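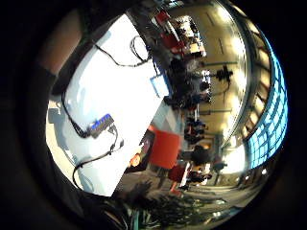
Recording examples with the hand-held gripper takes more preparation than most new operators expect, and the greater part of that preparation concerns the table and the room. The procedure on this page applies to every session carried out for the Drirno collection, whether it is held in the laboratory or in a shared space. A white tabletop with black cables looped across it gives the wrist camera strong edges to follow, and people at other tables and bright ceiling lights will enter the view of so wide a lens whenever the tool is tilted. Operators should read all sections before their first session and keep the page open during setup.

Before you begin

You will need the gripper tool, a charged battery, an empty memory card, the printed calibration sheet and the task card for the day. Task cards are issued by the Nekalik office and state the objects to be used, the starting arrangement and the condition that marks the end of an example. Do not begin without a task card. Examples recorded without one cannot be matched to an instruction and will be removed at review.

In a shared space, inform the person responsible for the room that recording will take place. Post the notice at each entrance. Anyone who does not wish to be recorded must be given time to move, and the session should be delayed if they cannot.

Step 1. Prepare the surface

Choose a table that does not rock. Wipe it and allow it to dry. Place the task objects in the starting arrangement and leave a margin of one hand's width along every side.

Cables may stay on the table if the task card calls for them or if the equipment they serve cannot be moved. In either case they become part of the arrangement. Lay them so that they do not pull on any object when the gripper passes, and do not tape them down between one example and the next. A cable that is loose in one recording and fixed in another will behave differently when touched, and the learning system has no means of knowing why.

Glossy tabletops reflect overhead lights. A modest reflection is acceptable. Where a reflection covers a task object from the usual approach angle, turn the table or move the arrangement; do not switch off the lights for a single example.

Step 2. Calibrate

Switch on the tool and wait for the status light to hold steady. Place the calibration sheet flat at the center of the table and move the gripper slowly over it from each side. Open and close the fingers fully 3 times. Save this recording under the label "calibration" in Clillix, the session manager, and confirm that the program accepts it. If it is rejected, clean the lens and repeat.

Calibration must be repeated after a battery change, after a fall of any height, and after the tool has been handed to another operator.

Step 3. Map the space

Hold the gripper at chest height and move it along the table from one end to the other, then back. Tilt it gently as you go, so that the camera takes in the tabletop and the fixed features of the room. Large, still shapes such as ceiling beams, furniture and window panels are useful for estimating position. People walking are not. Where there is much movement nearby, spend longer on the parts of the room that stay in place.

Avoid pointing the lens straight at a window in full daylight for more than 2 seconds - the exposure will drop and the table may be too dark to use when you return to it.

Step 4. Record the examples

Each session consists of 21 examples of the same task. For each one:

Return all objects to the starting arrangement, with the small changes in position listed on the task card.
Begin with the fingers open and the tool clear of the table.
Press the record button and hold still for one second.
Carry out the task at a natural pace, using one hand.
Hold still again at the end, then press the button.

Keep your free hand off the table. Do not speak to others during an example if doing so causes you to look away. If you drop an object or miss a grasp, continue and recover as you normally would. These recordings are valuable and should be kept, with the word "recovery" entered in the notes field. An example should be discarded only when the tool itself has failed or when another person has touched the arrangement.

Rest after every 6 examples. Tired operators tend to shorten their movements, and the change is visible in the data well before it is felt in the arm.

Step 5. Review and upload

Play back the first and last examples before leaving the room. Check that the fingers can be seen at the moment of each grasp and that the tracking line in Clillix is unbroken. A gap shorter than half a second may be left for the reviewers. Longer gaps mean that the mapping step should be repeated and the affected examples recorded again.

Upload the full session to the Vishwakarma server on the same day. Sessions received by noon on Wednesday are included in that week's training run; later ones are held for the next. A full session takes nearly an hour to transfer over the wireless network, and the wired connection is preferred where one is available.

Reporting problems

Faults in the tool should be entered in the equipment log with the tool number and the label of the last good example. Questions about consent notices, or requests from members of the public to have a recording removed, are to be passed to Xolani Venter without delay. Keep the memory card unchanged until a reply has been received.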